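Who Left Their Socks in Dryer 1? A Project on Shared Laundry Rooms
Intro to Everyday Design, final report
Tarun Malhotra (writing) and Vandana Kaushik (interviews, sign making)

Why laundry

Our first idea was bike parking, and we dropped it after a week because two other groups had picked bike parking. Then Vandana lost a pillowcase in the Edley Hall laundry room and was so mad about it that we had our topic by dinner! Edley has 300 residents and one laundry room on the ground floor, so people have feelings about it.

Our question was pretty simple: how do people know which machine is theirs, and what happens to the stuff they forget? I wanted to add detergent waste too, but our instructor told us to pick one thing and stick with it (fair).

What we did

We sat in the laundry room for 2 hours at a time on 8 different evenings in March, with homework and snacks, and wrote down whatever people did at the machines. Vandana also talked to residents while they were folding, which is a great time to interview someone because they're stuck there anyway. After that we visited a laundry room at Bedell House across campus, plus a small self-service place on Cervantes Street where a lot of the off-campus students go.

What we saw at Edley

The machines at Edley have no numbers at all. People say "the one by the window" or "the loud one," and that works okay until you ask your roommate to go move your clothes. One guy, a sophomore, told Vandana he had carried a full load of somebody else's towels up three flights before he noticed. We also saw people open a dryer, look in, sigh, and close it again. They don't want to touch a stranger's clothes, so the dryer just sits there done and full while everyone waits.

Small stuff gets left the most. Socks, obviously, but also washcloths and thin T-shirts that stick to the drum.

Bedell was a little better. Somebody had put masking tape numbers on the lids, but the tape was peeling and there were two machines called 4.

The place on Cervantes Street

I liked this one the most. The washers and dryers have printed stickers on the front, with the kind of machine and its number together, so you can't mix up washer 1 and dryer 1. The stickers are in Chinese, but I don't read Chinese and I still got the number right away, and I think that says a lot about putting it big and right where you're looking when you load.
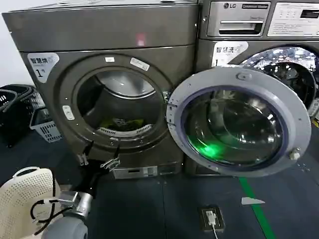
Dryer 1 and washer 1 at Cervantes Street, with green and yellow clothes in the dryer.

The number on the dryer is up in the corner, above the door, and we copied that spot for our own signs. Vandana wanted ours on the door itself, but a washer door swings open and then you're reading the sign sideways or not at all.

Our signs

We made number signs for Edley with a free layout program called Fututo and taped them up for 3 weeks. We also hung a line with clothespins for lost socks. The line was a hit! People clipped up single socks right away, and one got claimed while we were sitting there. The signs got used too, mostly in texts between roommates ("ur stuff is in D2").

What I would change

Better paper, for sure, ours curled from the steam. I'd also want a shelf or a basket by the dryers so you could move a finished load without feeling like a thief. And Vandana never did get her pillowcase back.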